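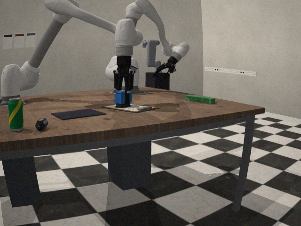 Štěpánka Kollár says a simulator is what you buy when you want a robot but don't want to sweep up after it. She said this while sweeping up after mine, so I let it stand.

The simulator is Zirkari, version 7, and I bought it because the two-arm bench kit I have my eye on, the Sokov, costs $1,969 and our shared workshop has a rule about trying before spending. Zirkari cost me $901 for a permanent license, which my wife describes as almost half a robot with none of the robot. It runs on my desktop in the garage next to the freezer.

Setup took an evening. The installer wants to know your graphics card, your units, and whether you'd like news from Flodia, the company that makes it. It asks the last one twice. After that you pick a room, drop in a table, bolt on your arms, and scatter some junk for them to pick up. The starter room has a glossy checkerboard floor, so my robots work in what looks like a very tidy diner. I could change it. I have not.

The junk is better than it needs to be. A green drink can, a small blue cube, a chunky black thing like a die from a game I was never invited to play. The cube is what everyone starts with, and with good reason: flat sides, polite size, no opinions. My first pick script had the gripper closing on it by lunchtime. The can took two more days, most of them spent learning that I had the grip force set to "juice."

What I like: the arms know about each other. On a small table with both of them reaching in over the top, elbows are going to be a problem, and Zirkari flags the clash before it happens and tells you which joint is to blame. I moved the second base toward the back of the table on its advice and my warnings dropped from a page to a line. That alone saved me drilling holes in the wrong end of the real bench, a piece of solid oak I'd rather not explain to Rogério Miranda, as it's his.

What I like less: friction. Out of the box everything is a bit grippier than the world. I tested the same pick with the little Rocha arm we already own at the workshop, and the cube that sat so nicely in simulation shot across the bench and under the band saw. You can tune the friction per object, but the setting is four menus down, under "Appearance," where I suppose it looks nice.

The manual was clearly written by someone who already knew. The export tool loses your gripper settings if the file name has a space in it. Undo works for objects and not for arms, so save before you nudge a base.

Would I buy it again? For one arm, no. Get the free trial, stack some cubes, go outside. For two arms sharing a table, yes, and the collision warnings are the part you're paying for. I'm ordering the Sokov in June. Štěpánka has asked that it be bolted down before I switch it on, and she's keeping the broom by the door.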